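The incident form has a box marked "Root cause," and under it Frauke Görtz wrote "cable." I have read a lot of incident forms, and I admire the economy.

The Stondillow line sorts cables into bins. In February it logged 2141 picks and one fault, and the one fault was an arm that snagged a loop, kept pulling, and took the bin along with it. The force limit had been raised to 270 after too many nuisance stops. It used to be 100.

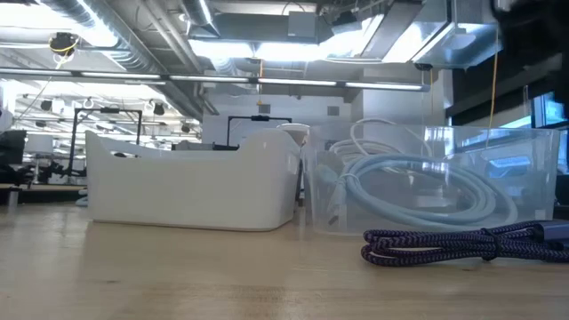 *Blue and white cables in the clear bin, purple braided bundle on the table.*

I don't blame the cable. A loop is a trap with good manners - it sits there until you tug. Sabine Schwerdtfeger wants a better gripper from Kohlhase, and she may well get one. I'd start with the limit, and with whoever decided a stop was a nuisance. A robot that halts and sulks is doing its job. We paid extra for that sulking, then spent the winter training it out.

Put the number back. The bin was cheap, and next time it could be somebody's wrist.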